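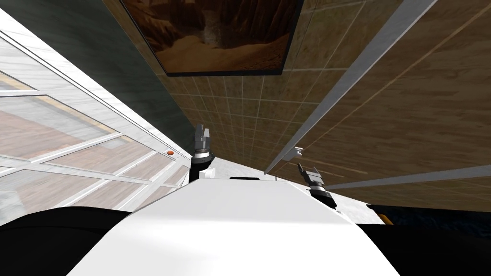 로봇의 흰색 상부와 그 너머의 두 팔. 컴퓨터 렌더링.

르푸수아르

르푸수아르(프랑스어: repoussoir)는 회화, 판화, 사진 등에서 화면의 앞쪽, 대개 좌우 어느 한쪽 가장자리에 크고 뚜렷한 사물이나 인물을 배치하여 그 뒤의 공간이 깊어 보이게 하는 구성 기법 또는 그렇게 배치된 대상 자체를 가리킨다. 명칭은 '뒤로 밀어내다'를 뜻하는 동사 repousser에서 나왔다. 전경의 대상이 중경과 원경을 뒤로 밀어내는 것처럼 보인다는 데서 붙은 이름이다. 한국어 문헌에서는 원어를 음역하여 쓰는 경우가 많으며, '전경 강조물'이나 '도입 모티프'로 옮기기도 한다.

개요

르푸수아르로 쓰이는 대상은 나무, 바위, 기둥, 건물의 모서리, 걷어 올린 휘장, 등을 돌린 인물 등 다양하다. 주변보다 어둡게 칠하는 것이 일반적이고, 밝은 원경과의 명암 대비가 거리의 차이를 강조한다. 감상자의 시선은 가장자리의 어두운 덩어리를 지나 화면 안쪽으로 유도된다. 선 원근법이나 대기 원근법과 함께 쓰일 수 있으나, 소실점을 엄밀하게 설정하지 않은 그림에서도 효과를 낸다.

화면의 한쪽에만 두는 형식과 양쪽에 두는 형식이 있다. 후자는 무대의 측면막과 구조가 비슷하여 '쿨리스'(coulisse)라는 연극 용어로 설명되기도 한다. 다만 쿨리스는 전경에서 원경에 이르기까지 여러 겹의 면이 엇갈리며 들어가는 배열 전체를 가리키는 말로도 쓰이므로 두 용어의 범위가 일치하지는 않는다.

역사

전경에 큰 형태를 두어 깊이를 나타내는 방식은 르네상스 시기의 제단화와 벽화에서도 확인된다. 성인이나 기증자를 화면 앞쪽에 뒷모습 또는 옆모습으로 두고, 그 너머에 기적이나 수난의 장면을 펼치는 구성이 여기에 속한다. 16세기 매너리즘 회화에서는 전경 인물의 크기가 더욱 과장되어, 정작 이야기의 중심이 되는 사건이 먼 배경에 작게 그려지는 사례가 늘어났다.

17세기에 이르러 르푸수아르는 풍경화와 실내화의 관습으로 자리 잡았다. 이상적 풍경화에서는 한쪽에 짙은 나무를 세우고 반대편에 신전이나 폐허를 조금 뒤로 물려 배치한 다음, 그 사이로 물과 하늘을 열어 두는 방식이 되풀이되었다. 네덜란드 실내화에서는 전경의 휘장, 융단을 덮은 탁자, 빈 의자가 같은 역할을 맡았다. 이러한 사물은 감상자가 방 바깥에서 안을 들여다보고 있다는 인상을 준다.

19세기에는 목판화와 사진의 영향 아래 새로운 변형이 나타났다. 일본 우키요에 풍경 판화 가운데에는 나뭇가지, 배의 돛대, 짐승의 다리 등을 극단적으로 크게 앞세우고 나머지를 화면 밖으로 잘라 낸 작품이 있으며, 유럽 화가들은 이를 적극적으로 참조하였다. 이 시기의 르푸수아르는 화면을 안정시키는 틀의 성격이 약해지고 시점의 우연성을 드러내는 장치에 가까워졌다.

종교화에서의 해석

종교화에서 르푸수아르는 공간 구성 외에 의미를 전달하는 역할도 맡는다. 전경의 방관자는 성스러운 사건을 알아보지 못하는 세속의 시선을 나타내는 것으로 풀이되기도 하고, 감상자를 대신하여 사건에 참여하는 증인으로 풀이되기도 한다. 같은 인물을 두고 두 해석이 맞서는 일도 드물지 않다. 고개를 돌린 방향, 손짓, 빛을 받는 정도가 판단의 주된 근거가 된다.

미술사 연구자 델리스 그로노(Delyth Gronow)는 스타덴(Staden) 소묘 목록에 수록된 성서 주제의 소묘 477점을 검토하여, 그 가운데 60점에서 전경 인물이 뚜렷한 르푸수아르로 기능한다고 보았다. 그로노의 분류에서 이 가운데 19점은 전경 인물이 사건을 등지고 있는 유형에 해당한다. 그로노는 이 유형을 '외면하는 증인'이라고 불렀으며, 보는 이에게 시선의 방향을 스스로 선택하게 하는 설교적 장치로 해석하였다.

이에 대하여 노게이라(Nogueira)는 해당 소묘의 상당수가 공방에서 쓰던 인물 견본을 옮긴 것이라는 점을 들어, 개별 작품마다 교훈적 의도를 상정하기 어렵다고 반박하였다. 노게이라에 따르면 동일한 뒷모습의 인물이 주제가 다른 소묘 다섯 점에 자세만 조금 바뀌어 등장한다. 그로노는 견본의 반복 사용이 의미의 부재를 입증하지는 않는다고 답하였고, 이 논점은 합의에 이르지 못한 채 남아 있다. 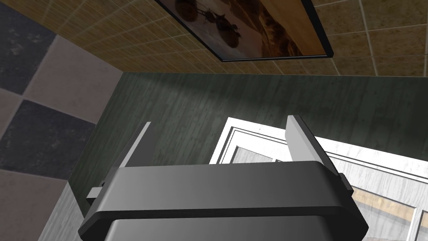 르푸수아르의 효과는 크기, 명도, 위치라는 조건에 따라 달라진다. 대상이 클수록 감상자와 가깝게 느껴지고, 어두울수록 밝은 배경에서 분리된다. 위치의 경우 좌우 가장자리에 두는 것이 관례이나, 화면 아래쪽에서 솟아오르게 하는 배치도 가능하다. 위 렌더링에서는 짙은 회색의 그리퍼 몸체가 아래쪽 가운데를 넓게 차지하고, 넓게 벌어진 옅은 회색의 두 손가락이 배경 쪽으로 뻗어 그 사이가 비어 있다. 아래쪽에 어두운 덩어리를 두고 좁은 형태 사이로 시선을 통과시키는 이러한 배열은 회화에서 난간이나 울타리 너머로 풍경을 보여 주는 구성과 원리가 같다. 반면 전경의 대상이 화면 중앙을 완전히 막으면 시선의 진입로가 사라져 대상 자체가 주제로 읽히게 된다.

유사 개념과의 구별

뒷모습 인물을 뜻하는 독일어 용어 '뤼켄피구어'(Rückenfigur)는 르푸수아르와 자주 겹친다. 그러나 뤼켄피구어는 인물의 자세를 기준으로 한 개념이어서 화면 중앙이나 중경에 놓인 경우도 포함한다. 르푸수아르는 공간상의 기능을 기준으로 하며 대상이 인물일 필요가 없다.

'트롱프뢰유'는 사물이 실재하는 것처럼 보이게 하는 눈속임 기법을 가리킨다. 전경의 휘장이 그림 속 방에 걸린 것으로 그려졌다면 르푸수아르에 속하고, 그림 표면을 덮은 실제 천처럼 그려졌다면 트롱프뢰유로 분류한다. 두 성격을 함께 지닌 작품도 있다.

'스타파주'(staffage)는 풍경에 덧붙인 작은 인물이나 동물을 이른다. 화면에 규모와 생기를 더하는 요소로서, 대체로 중경에 놓이며 크기도 작다.

비평과 쇠퇴

관습으로 굳어진 르푸수아르는 일찍부터 비판의 대상이 되었다. 한쪽에 나무를 세우는 구성이 풍경화 교본의 공식처럼 통용되자, 야외에서의 직접 관찰을 중시한 화가들은 이를 인위적인 것으로 여겼다. 호코프(Hokov) 화파의 풍경화가들은 전경을 비우고 지평선을 화면 전체에 걸쳐 드러내는 방식을 택하였다. 다만 이들의 습작에는 전경에 나무를 그렸다가 지운 흔적이 남아 있는 것도 있다.

20세기 이후 평면성을 강조한 회화에서는 깊이의 환영을 만들 필요 자체가 줄어들면서 사용이 감소하였다. 사진과 영화에서는 문틀, 창, 인물의 어깨 등을 앞에 걸치는 방식으로 계속 활용되고 있다. 영화에서 대화 상대의 어깨너머로 인물을 잡는 구도는 그 대표적인 용례로 꼽힌다.

같이 보기

대기 원근법
뤼켄피구어
스타파주
키아로스쿠로
트롱프뢰유

참고 문헌

Gronow, Delyth. 《외면하는 증인: 성서 소묘의 전경 인물》. Nolico.
Nogueira. 〈공방 견본과 뒷모습 인물〉. 《스타덴 소묘 연구》 제5집.

이 문서는 2025년 1월 9일에 마지막으로 편집되었다.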